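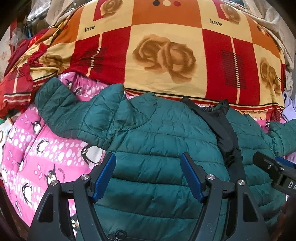

Figure 3. Bedding: a quilted blanket with a printed "love" motif over a pink blanket with penguins.

4.2 Unpaid work and the limits of output accounts

The regional accounts for Ovholm record what is bought and sold. A meal cooked in a restaurant enters the total; the same meal cooked at home does not. This is a long-standing feature of output measures and we do not propose to correct it here. Our concern is narrower. When a district's policy targets are tied to growth in recorded output, a shift of work from homes to firms will look like progress even if the amount of work done stays the same.

We examined this using the household diary survey run in Ovholm and the neighboring district of Pugh. The final sample contains 1549 households, which together returned 3410 usable diary days. Each adult in the household logged paid work, unpaid work, rest and travel in blocks of 20 minutes. Diaries with more than 3 blank blocks were dropped. The coding scheme was drafted by Abhishek Garg and revised once, in November, after the pilot showed that respondents were unsure where to put time spent waiting at clinics and school gates. Such time is now coded as care. 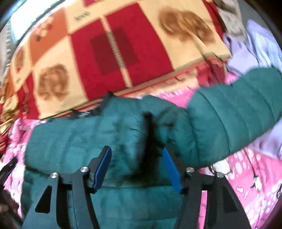

Valuation is the harder step. The replacement cost method assigns to each hour of unpaid work the wage of a person hired to do it. The opportunity cost method uses the wage the household member gives up. The two can differ widely for the same task. Looking after clothes and bedding is a useful case. Hiring out the care of a quilted garment, such as the dark green one lying on the bed, has a market price, and replacement cost would use that price whether the person at home is a retired clerk or a surgeon. Opportunity cost would give two different values. We report replacement cost as the main series and keep the other as a check.

Neither method captures whether the time was well spent. Two districts could show equal hours of care work while residents in one of them sleep less and see fewer friends. For this reason we add a separate well-being index, built from the Fallemix questionnaire, and present it next to the adjusted output series. We decided against merging the two into one number. The Cokier index does merge them, and its ranking of districts changes with small changes in the weights, as Section 5 shows.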